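[Stemotness-list] Re: One carton for all the loose produce?
Date: 4/21/25
To: the Stemotness produce and pantry list

I've read the proposal twice now and I'm still not sold. Quoting the part I have trouble with:

> Since January we have kept everything in one open carton, fruit and
> roots together, no bags, no dividers. Less fuss, and you can see at
> a glance what needs eating. I'd like us to recommend this on the
> Arsenault page in place of the old advice about separate bins.
> Purple tape around the rim keeps the edge from fraying. I doubt
> anyone will miss the bins.

See at a glance, fine, I'll give you that much. But look at what ends up side by side.

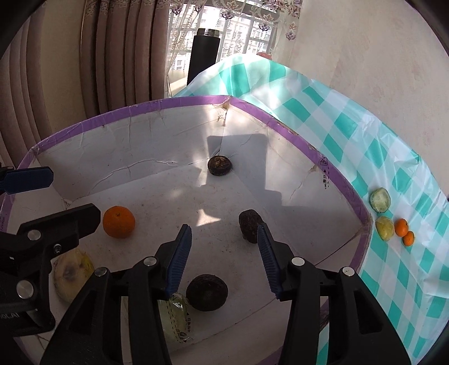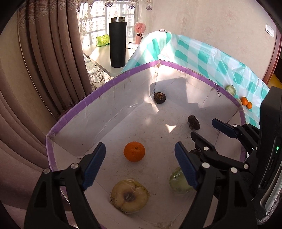 An orange in with dark brown produce, both times.

What bothers me is how fast we go from "it worked at my place" to "put it on the page." The old bin advice was dull, but people on this list tested it, and they wrote down what spoiled and when. I went back through the archive and found 17 messages on citrus alone. For the open carton I found three, and two of those were asking where to buy the tape.

I also don't buy the "less fuss" argument. A deep carton with smooth walls means the heavy things roll onto the small ones every time you move it. Then you're reaching down past everything to find out whether the one at the bottom has gone soft. With a shallow bin you just look.

Then there's the Vastetti liner someone brought up in the same thread. I don't see what a liner fixes. If something leaks, you still have to take everything out, wipe it all down and put it back.

Somebody off list asked me the basic question, so I'll put it here for the newer members.

Can a cut piece of fruit or squash go in the same box as the whole ones if it's wrapped?

Cut produce belongs in the refrigerator, wrapped or not. Film slows the drying and does very little about spoilage at room temperature, so keep the box for whole, unbroken pieces and eat the cut ones first.

That alone would need a line on the page, and the draft doesn't have it.

If the carton people want to change my mind, run both methods for a few weeks with the same shopping, same room, and post what you threw out. I'll do the bins on my end. Until then I'd leave the page alone, and I'd leave the Irix shelf chart up too, since it's the only thing on there that new members ever seem to read.

Please trim your quotes when you reply. The last digest ran to 800 lines.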